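Progress Report to the Rorkance Fund
Project: Upkeep of Hand-Held Gripper Units, Ralldale Workshop
Prepared by: Shalini Chaturvedi, project lead
Date: 2024-11-06

Status of the work

The Ralldale workshop continued its program of setup, inspection and repair for the hand-held gripper units used in home collection. Work in this period centered on unit 2, which had been withdrawn after operators reported that light packages were slipping as the fingers closed. Units 1 and 3 remained in service.

Todor Krasniqi took unit 2 apart and found wear at the left finger joint. The joint screw had backed out far enough to let the finger lean under load, so that the pads met the object at different heights. Both joint screws were replaced, the fingers were aligned against the workshop template, and a new pair of ridged pads was fitted. The old pads have been kept for comparison.

The trigger linkage was cleaned and lightly greased. Mr. Krasniqi also reset the return spring, which had been set tighter than the service sheet allows - probably during the move from the Dumitrescu building. The service sheet now gives the spring setting on its first page.

Checks after repair

Unit 2 completed 273 open-and-close cycles on the bench without a change in alignment. Nermina Karagiannis then prepared the handling check for household use. Bagged goods are the main concern, as thin plastic folds between the pads and can hide a poor grip. The check calls for closing on the contents of the bag, with both pads bearing on opposite sides, and for inspecting the joint screws before the unit is put away.

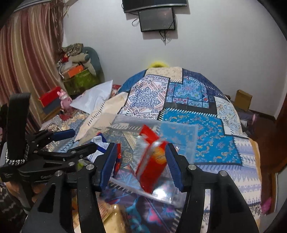

Operators are asked to record any slip on the unit card, together with the kind of packaging involved. Cards are reviewed by Ms. Karagiannis before a unit is reissued. Two cards came back incomplete in this period, and the operators have been contacted.

Parts and spending

Replacement pads were ordered from Witico and arrived in good order. Spending on parts is within the approved budget. The workshop requests permission to move unspent travel funds into spare joint screws and one additional pad set.

Next period

Unit 3 is due for inspection by the end of November. Kalliopi Georgiou will revise the service sheet to include the alignment steps used on unit 2, and the revised sheet will be sent to the Fund with the next report.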